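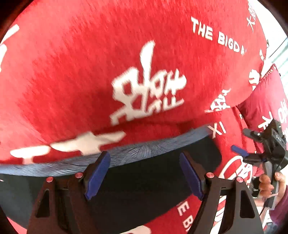

I have been asked twice how I wash printed T-shirts so that the lettering stays put, so I have written up the method. It applies to cotton and cotton-polyester jersey with a print on the front or all over. I have not tried it on wool blends and would not.

First, some background. Most prints on shirts fall into one of three groups. Plastisol ink sits on top of the knit as a flexible plastic film. Water-based ink soaks into the yarn and feels like nothing much when you run a thumb over it. Transfers are a separate film glued on with heat. The three fail differently. Plastisol cracks along the line of stretch. Water-based ink fades evenly. Transfers lift at the corners, and once a corner is up the rest follows within a few washes.

To find out which you have, stretch the fabric a little across the print. If the colour of the shirt shows through in fine gaps and the print closes up again, it is probably water-based. If the print stretches as a sheet, it is plastisol. If you can find an edge with a fingernail, it is a transfer, and you should stop picking at it.

Washing

Turn the shirt inside out. Wash at 30 degrees with a liquid detergent, and set the spin to 800 or lower. My machine is an old Zatport and defaults to 1,000 on every programme, including the one marked "delicates", so the spin has to be turned down by hand each time. It does not remember the setting after the door is opened. I wrote to the makers and got a leaflet back.

Do not fill the drum past two thirds. Abrasion does more harm to a print than water does, and a full drum is mostly abrasion. Keep jeans and anything with a zip out of the load. Afroza Jayasinghe, who ran the print shop I used to buy from, put fabric softener at the top of her list of things to avoid, above heat. I can't separate the two from my own results, but I stopped using softener and do not miss it.

New reds get a wash alone, or with other reds. I repeat this until a white handkerchief put in the drum comes out white. The worst shirt I have owned took five washes and the best took one. Price was no guide.

Drying

Line dry, inside out, in shade. Hang from the hem with the pegs at the side seams. Hanging from the shoulders leaves two points in the jersey that only an iron will remove, and the iron is the next problem.

I do not tumble dry printed shirts. Tanvir Debnath does, on low, and reports no trouble over two years, though he takes them out damp after 15 minutes and hangs them for the rest. I mention it for those with no outside space. In our flat at Brosmont the airer went in the bath with the extractor on, and a medium-weight shirt was dry by the next morning except at the collar.

Ironing

Inside out, medium heat, no steam over the print. If the iron must go on the front, put baking parchment between. A tea towel will do for water-based prints but can stick to plastisol and leave its weave behind, as I found with a grey shirt I had been fond of.

Folding and storage

Film prints stick to each other if stored face to face in a warm cupboard. Fold so that the print faces outward and lay a plain shirt between any two printed ones. Heavy prints are better rolled -- a fold in the same place every week becomes a crack in the same place.

Repairs

A lifted transfer corner can sometimes be put back with parchment and a hot dry iron, pressed for ten seconds and left to cool before the parchment is peeled. This has worked for me on two shirts out of five. Cracked plastisol can be softened in the same way and looks better for a while. Faded water-based ink cannot be brought back at home. Shanthi Talukder has tried fabric pens and says the match is good indoors and poor in daylight.

I am testing a cold-water detergent from Esard against my usual one, one shirt in each, both bought in the same week and washed on the same days. Results in March, if the machine lasts.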